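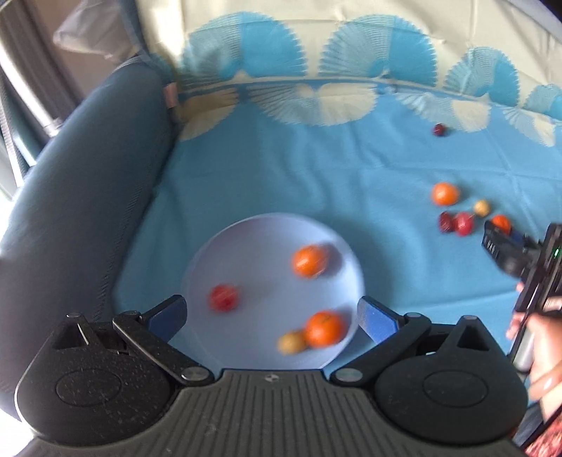

What goes on the plate for the fruit sorting table?
Two oranges, a small yellow one and a red one, placed so the colors show up well against the blue cloth.

August 20, 2018

Back on fruit today, and I love this part of the job! The blue cloth was a great pick. Orange fairly jumps off it, and the pale plate keeps things bright in the middle. I tried 25 minutes of arranging before lunch and kept changing my mind - the red one looks best with some room to itself, over on the left.

Wrap is the next thing to play with. Tikholm wants to know how citrus looks in clear film for the October display, and the Benítez crate has plenty to practice on.

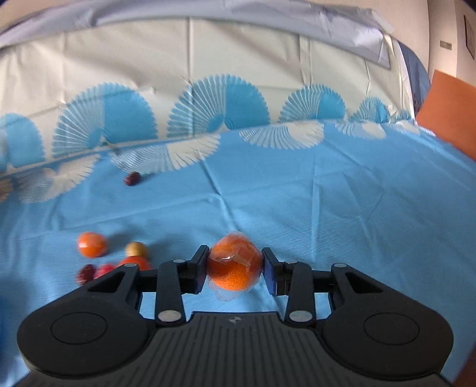
Grasar Produce Workshop - Display & Packing Team

An orange in film, with the rest set out straight on the cloth. Look at how the crinkles catch the light! The film stands up in a little ragged peak on top and the dimpled peel still shows through, so I'd keep it fairly loose.

To do: cut 30 more squares of film, ask Gitik for a wider roll, try the small yellow fruit wrapped too. Cloth needs a shake before we put it away.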